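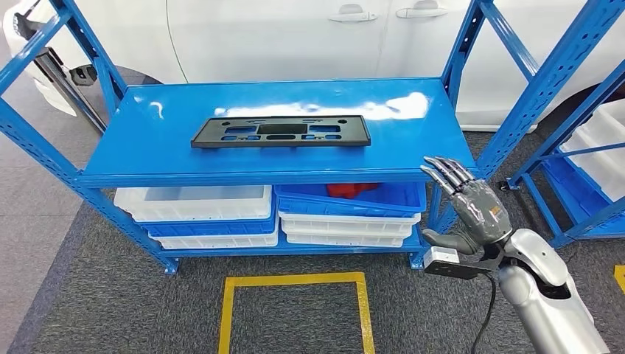 Sunee Sitthichai asks whether the load rating on the label applies to each shelf or to the whole bay. It applies to each shelf, with the load spread evenly. The Walitz 16 is rated at 475 lb per shelf and 1,415 lb per bay -- whichever limit is reached first governs.

Does a point load change the rating?
Yes. Halve the shelf figure for any load resting on less than a third of the surface.

Can bays be joined?
Yes, with the 2-bolt coupling kit. Each bay keeps its own rating.

Where are replacement labels ordered?
From the Titstead parts desk. Quote the bay serial number.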